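We got the sink base cabinet in on Tuesday, which leaves the counter as the last big piece of the kitchen. I had been putting off a decision on it for most of the winter.

The run along the window wall is 88 inches, and the wall is not straight. I checked it in February with a long level and found a bow near the middle. The fabricator in Tralville, Jordan Bloxham, told me to scribe the backsplash edge and leave the front alone. He charges 400 dollars for templating and takes that off the total if you order.

His quote for solid surface was 2697 dollars with the sink cutout. The same layout in laminate from Blackburn came in a good deal lower, but the seam would have landed right next to the dishwasher, and I had a seam swell on me in the last house.
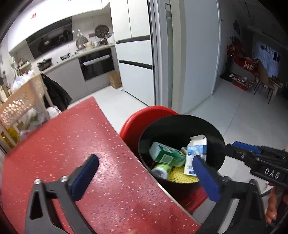
Color took longer than material. My wife wanted a plain white and I wanted something that would hide crumbs between wipes. We brought home 15 sample chips and left them next to the stove for a week. Plain white showed every coffee drip. A red with small white and pink flecks, like the counter in the photo, hides a lot more, though I would not want a whole kitchen of it. We settled on a gray with a medium fleck from the Tamell line.

The old top comes off next weekend. It is screwed from below through the corner blocks, and two of the screws are stripped, so I will have to drill those out. I also need to shim the end cabinet before Jordan comes to measure. It sits low at the back.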